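Clenden two-arm build: frequently asked questions

Do I need the real arms to start?
No. Most people at the shared workshop spend 4 or 5 evenings in the simulator before they bolt anything down.

What do the views show?
There are two kinds: one over the robot's body toward the table, and one looking out between the gripper fingers. 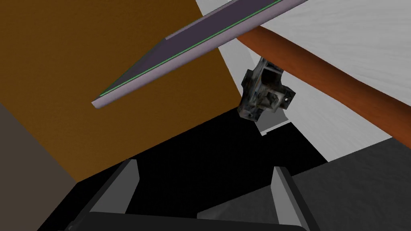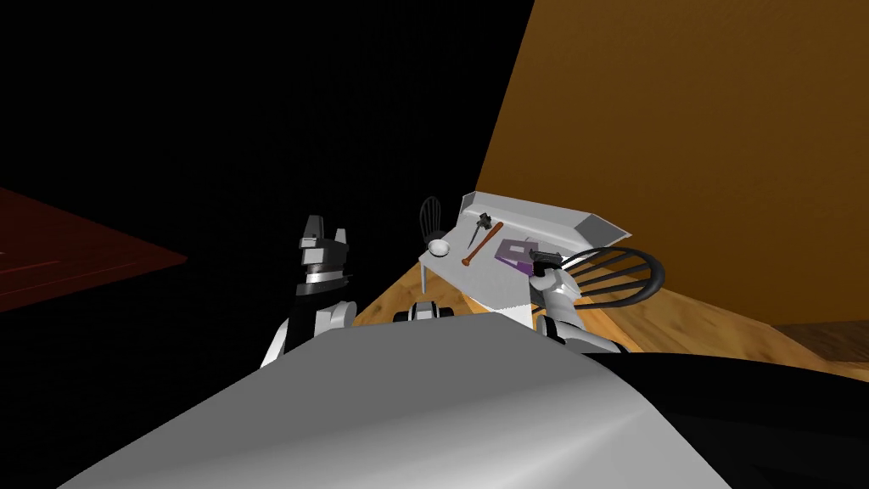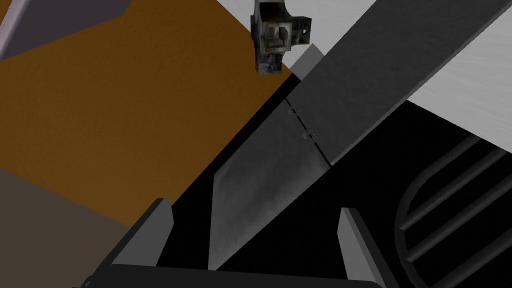
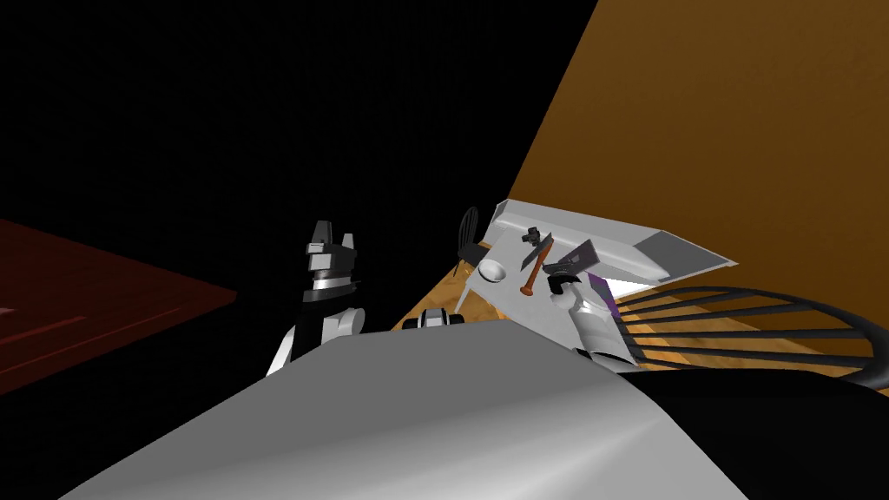
Can I change the table layout?
Yes. Edit the scene file and restart. Keep a copy of the old one.

How long is a run?
The default is 375 steps. Hedvika Rusnák uses 20 when she only wants to check that the scene loads.

Who do I ask about wiring?
Adeel Jafri, on the Clenden list.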